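Last updated: November

The cook at the Triltby lunch club buys her seasoning once a month and keeps all of it in one room behind the kitchen. I asked her how she decides what stays.

"I begin with the packets," she told me. "A packet is small, so people think it is no trouble. Then you have a drawer full of them and you cannot find the one you need."

Chicken seasoning is the one she uses most. She puts it in soup, in fried greens and sometimes in the water for noodles.

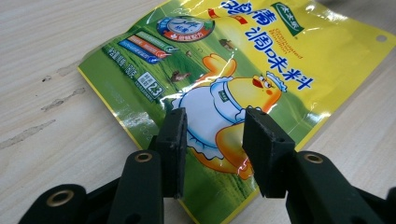
For a big pot she uses very little and tastes after each spoon. "You can add more later. My mother cooked for 200 guests at weddings and she also did it like this."

She learned to cook at the Netlow canteen, where the store room was much larger. "We had shelves up to the ceiling. It made us lazy, we bought everything twice."

Now she lays new shopping on the table before she puts it away. Flat packets stand in a box like letters. Pouches with a cap go in a tray, because they fall over on the shelf and after that the whole row falls.
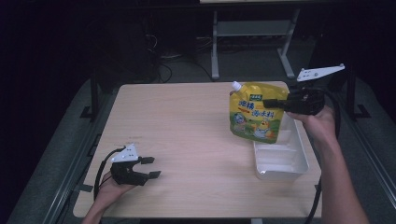 A yellow pouch with a white screw cap, and the white tray on the table.

I asked if she would like more space. She thought about it for some time. "A second tray, maybe. For a bigger room I would have to walk more."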